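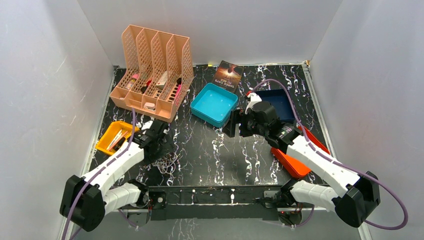 A slotted file organizer, a paperback and the trays, on the marbled black top.

How to set up a small desk with one organizer and a few trays (and when to skip it)

By Sille Hallgrímsson
Updated January 25, 2025

I don't trust desk organizers. Most of the ones I've owned ended up as a second place to lose things, with the added disadvantage that they took up part of the desk. So read the steps below as the work of someone who has been talked into this more than once and has kept only the parts that survived.

The setup is cheap and dull: one upright organizer with slots, plus shallow trays in different colors. You can do it in an evening. If you own more than a desktop's worth of stuff, it won't help, and you should deal with that first.

What you need

An upright file organizer. Mine is plastic, peach pink, with four tall slots that step down toward the front and a shallow tray along the base. The panels have diamond-shaped holes in them. I would have picked a plainer one, but the holes let you see a little of what has sunk to the bottom.

Shallow trays with raised rims. The ones in the photo are turquoise, navy, orange-red and yellow. The colors matter more than I expected, and I'll get to why.

A damp cloth, a dry cloth, and a box or bag for whatever doesn't go back.

You don't need labels yet. You don't need a label maker at all.

Step 1. Take everything off

Everything, including the lamp and the thing you think of as part of the desk. Put it on the bed or the floor. People skip this and shuffle the piles sideways instead, and then write to me that the method failed.

Wipe the top. If yours has a busy pattern, wipe it twice, as a marbled surface hides crumbs and pencil dust extremely well. Run the cloth along any edge trim too. Dry it before anything paper goes back.

Step 2. Sort by how often you reach for it

The usual advice is to sort by type: pens with pens, paper with paper. I did this for years and it looks wonderful for a day. The trouble is that one pen gets used every morning and the other 15 don't, and now they all live together and you dig.

Make a daily pile, a weekly pile and a pile of things you'd have to think about. The last pile goes in the box. Close the box and put it somewhere mildly annoying to get to. Whatever you haven't fetched by April can leave the house.

Be strict about the daily pile. Mine had 9 things in it the last time I did this, and two of those were there out of vanity.

Step 3. Decide what the tall slots are for

File organizers are sold as places for files. If you have files, fine, use them that way and skip ahead. Most people I know have a few envelopes and a lot of small tubes, markers, glue sticks and boxes, and those end up in the slots whether anybody planned it or not.

That works if you follow two rules.

Keep each slot nearly empty. A marker leaning in a wide slot is easy to grab. A dozen markers in the same slot slide flat, and then you're fishing. If a slot fills up, something in it belongs in a tray or in the box.

Put tall things at the back of a slot and let the short ones come forward. An eraser should never go into a tall slot. It drops to the bottom and you buy another eraser. The low front section is the right place for it, along with clips and anything else smaller than your thumb.

Mayuree Chaimongkol, who used to share a workroom with me, stands hers with the low side facing the wall so that the tall panels hide the mess. I've tried it. You can't reach the front tray without moving the whole thing, so I'd call that a decoration.

Step 4. Place the organizer

Back corner, on the side opposite your writing hand. If you're right-handed that means upper left. You'll reach across for it, which sounds wrong, but your writing arm needs the space more than the organizer does.

Leave enough of a gap from the wall to get a cloth behind it. I've read guides that say to push it flush. Those guides were written by people who have never dropped a pencil back there.

Check that it doesn't tip. Lightweight plastic ones can if you load a single slot with something heavy, such as a hardcover. Spread the weight or put the heavy thing flat on the desk.

Step 5. Give each tray one job

A tray with two jobs is a junk drawer with low sides. Pick one job per tray, say it out loud if that helps, and stick with it for two weeks before you change anything.

My current arrangement:

Turquoise: whatever I'm working on right now. It sits closest to me, and it gets cleared at night.

Navy: things waiting on somebody else. Receipts to send, a form that needs a signature.

Orange-red: things leaving the desk. Library returns, mail, the screwdriver that lives in the kitchen.

The loud color for the outgoing tray is deliberate. I wanted something I'd get tired of looking at. I was doubtful about color coding, and I still think a full system with a color for every member of the household is a hobby. With only a few trays, though, you stop reading and just know.

You don't have to line the trays up square. They drift. A tray sitting at an angle does the same work as a straight one, and if crooked trays bother you, get ones with rubber feet.

Step 6. Find a place for the book

There is always a book. Mine says THREE CATS on the cover and it has been on the desk longer than the trays have. A paperback can stand in one of the slots, but it'll bow if you leave it there for months, so I lay it flat beside the organizer.

One book, flat, in one spot. A second book goes back on the shelf. The minute there are two, somebody puts a mug on top, and that's a pile.

Don't lay the book in a tray. It covers everything under it and you'll forget the tray exists.

Step 7. Live with it and then cut something

After two weeks, look for the tray you haven't used. In my experience there is one. Take it away. Don't invent a job for it because you paid for it.

Look in the slots as well. If one contains something you don't recognize, you've found your weak spot. Empty it and leave it empty for a few days.

Things I'd ignore

Stacking trays. The bottom one becomes an archive.

Matching sets. They photograph well and they make it harder to tell the trays apart, so you're back to labels.

Lidded boxes on the desktop. A lid is one more thing to move, and you'll set it down on top of the very thing you wanted.

Any system that needs a weekly hour of upkeep. Five minutes at night, or it won't happen.

Cleaning

Warm water and a drop of dish soap for the trays. For a panel full of little holes, an old toothbrush. Dust collects in the corners of the diamonds and a cloth only pushes it further in. Let the organizer dry upside down before you put paper in it, and check the front tray last, where the water sits.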